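Household Economics 204
Handout 6: Why the house is never clean
Prepared by Jayanthi Krishnan, with the usual corrections by Sudheer Sundaram

Reading for Friday: Sastry, chapters 3 and 4. Chapter 5 is about curtains and may be skipped by anyone with blinds.

1. Where we left off

Last time we said that housework counts as work even though it does not show up in anyone's paycheck. Several of you objected that you do no housework. Your roommates are welcome to attend office hours.

The trouble with measuring housework is that its product disappears. A carpenter makes a chair and can point to it next year. A person who wipes down a counter has made a clean counter, and the counter lasts until toast. Sastry calls this "vanishing output" and gets an entire chapter out of it. For our purposes one line will do: the more often a job has to be redone, the less likely anyone is to notice that it was done.

2. The standard creeps up

When a chore gets easier, you would expect people to spend less time on it. Often they don't. Give a family a washing machine and shirts that used to be worn three days get worn one. The hours saved per load are spent on more loads. Write this down as the creeping standard. It will be on the midterm, and so will the word "load," which has caused trouble in the past.

The town survey we use all term is the Juvham survey. It reached 780 households, of which 413 sent back a time diary that could be read. The rest either did not reply or replied in a way that suggested the diary had been kept near a sink. Keep in mind who fills out a diary about cleaning. It is probably not the busiest person in town, and it may well be the proudest.

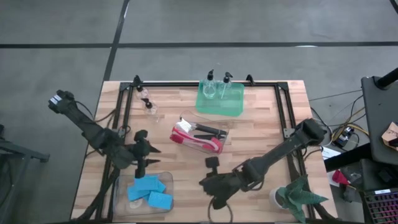

Why do people in the same house disagree about how much cleaning gets done?
Each person remembers their own chores in detail and sees only the results of everyone else's. Add up the shares that members of a household claim for themselves and the total usually comes out well over the whole.

3. Who notices first

Suppose two people share a kitchen. One is bothered by crumbs on the first day, the other on the fourth. With no agreement between them, the first person will clean every time, and the second will sincerely believe the kitchen stays clean by itself. No one here is lazy in the ordinary sense. They have different thresholds, and the lower threshold pays.

Three fixes turn up in the reading:

Trading. The low-threshold person takes the kitchen and hands over some chore on which they are more relaxed. This works until both people turn out to be relaxed about the bathroom.

Schedules. A schedule replaces the question "is it dirty?" with "is it Friday?" and the second question is easier to settle. Sundaram wishes it noted that his own schedule has been on the refrigerator since January and that he considers it mainly decorative.

Paying. Hire someone. See section 5, and bring a calculator.

4. Supplies as a sunk cost

People buy cleaning supplies at the moment they intend to clean, and the buying feels so much like cleaning that many stop there. In the Pleletti diaries (packet, back half) one writer lists a new mop on two pages and mopping on none. The supplies then sit under the sink, where they make the owner feel prepared.
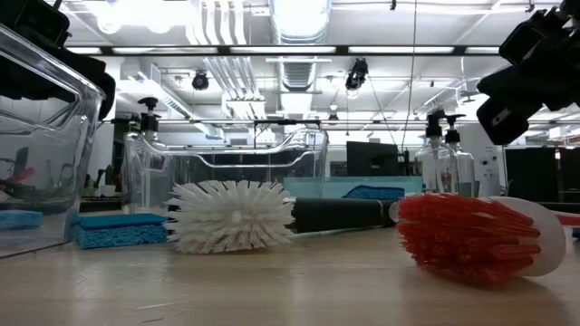

Handout 6, p. 3

A small point that students tend to miss: owning more products can raise the cost of starting. With one rag and one bottle you begin. With a separate spray for each surface you first have to decide what the surface is. Sastry treats this as a storage problem. I think it is a decision problem, and you may side with either of us on the exam as long as you say why.

5. Exercise, due at the start of class

Draltel is a cleaning service that charges $1000 for a season. Assume it replaces two hours of your own work each week for twenty weeks.

(a) What does each hour saved cost you?
(b) At what hourly wage would you be indifferent between hiring Draltel and doing the work yourself?
(c) Now assume you tidy for half an hour before the cleaners arrive. Redo (a).
(d) Explain (c) to a person who does not do this. Two or three sentences.

Show your work. Answers to (b) that read "I am already indifferent" were received last year and were marked accordingly.

Next handout: lawns.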